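Well, that was a month! The van (still going, still smells of coffee) did seven events in May, and the last was the food fair at Cotcombe, where I poured samples of our Vellora vermouth from ten in the morning until my wrist gave up. We took 100 bottles and came home with five, which I'm calling a win. Lots of you asked about the orange one too – it's coming, I promise, I'm just waiting on peel from Arruda!

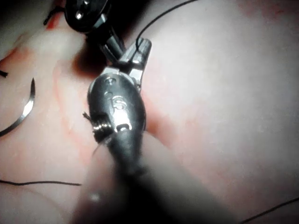
How long does an opened bottle of Vellora keep? Two months in the fridge with the cap on tight, though ours never lasts that long. Next up is the Wullanik night market, so come and say hello!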